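ケブベリの図書室、12月から夜の貸し出しを始める

ケブベリ(Kevberg)の町立図書室は、12月から週に2回、夜の時間にも本の貸し出しを行うことになりました。町の広報が2024年10月9日に伝えました。昼に働いている住民から、閉まる時間が早すぎるという意見が前から出ていました。

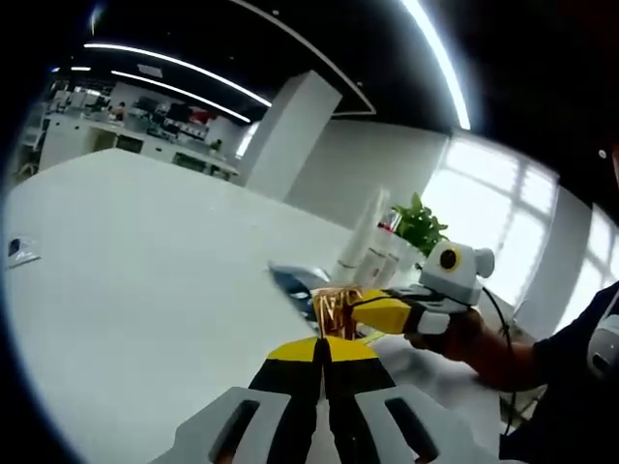
第12号 2ページ

夜の貸し出しは、火曜と金曜に行われます。場所は今と同じ建物の一階で、入口は川の側の小さいドアを使います。正面のドアは夕方に閉まりますので、注意が必要です。借りることができる本の数は、昼と同じです。

図書室には今、子どもの本と地域の歴史の本を中心に、2000冊が置かれています。このうち100冊は、となり町のステゲート(Sutedgate)の図書館が建て替えをした時に、ゆずり受けたものです。古い地図の本もありますが、傷みやすいため、貸し出しはしないで、室内で読むことになっています。
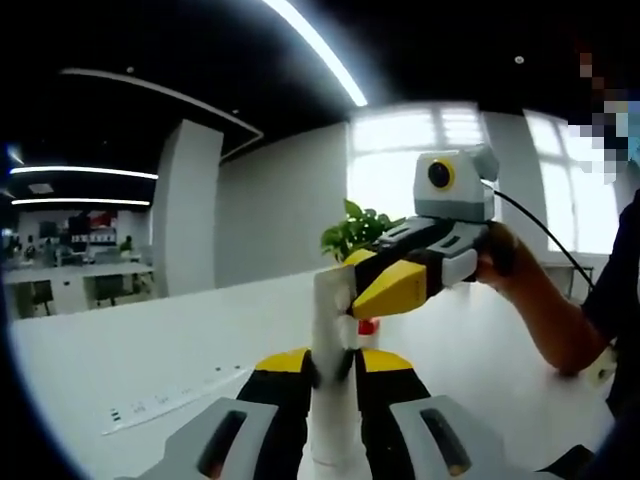
サパタからは、夜に開くことはうれしいけれども、帰りのバスがもうない時間なので、車を持たない人のことも考えてほしい、という声が出ました。町はこれについて、バスの時刻をすぐに変えることは難しいと説明しています。そのかわり、返す本を入れる箱を駅の待合室にも置く予定です。箱の本は毎朝集められ、その日のうちに返却の手続きがされます。

また、貸し出しカードの申し込みの用紙も新しくなります。これまでは役場の窓口でしか受け取ることができませんでしたが、これからは図書室のカウンターでも受け取ることができます。
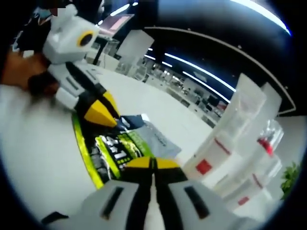 今持っているカードは、12月からも使えますか。
今のカードはそのまま使えます。新しい用紙を書く必要があるのは、初めて申し込む人と、住所が変わった人だけです。

町の外に住んでいる人も、ケブベリで働いているか学校に通っていれば、カードを作ることができます。申し込みの時には、住所のわかる書類を持って来てください。なお、準備の作業のため、夜の貸し出しが始まる前の週は、図書室の二階の閲覧席が使えなくなります。一階は普段のとおり開いています。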